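**Sokolard Robotics Club: progress report for the Widholm fund, September**

You asked for a short report, so the long one stays in the drawer.

We now have 21 members, up from a number I'd sooner not put in writing. The second instalment went on motors, magenta pads for the gripper fingers and a better grade of screw. Some 49 of the screws are still accounted for.

Work this term has been on grasping household objects. The rules for the Trakatik contest promise "everyday items on an everyday desk", and our practice desk has gone past everyday and kept going. Upright bottles are the current exercise. Kaan Yaman's group looks after the fingers and their markers, and Keith Hapeta's looks after the software, with frequent notes to each other on whose fault it is.

Still to do:

- a repeatable score sheet (draft 3 is with Vasco Salgado, who has views)
- soft objects, starting with bags
- a written procedure for putting the desk back as it was, if anyone can recall how it was

Money: we are within budget, mainly through being slow to order things. We'd like to move the unspent travel line to spare motors, and would be glad of a yes before the next order goes in.

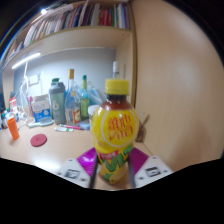
Kane Tuhiwai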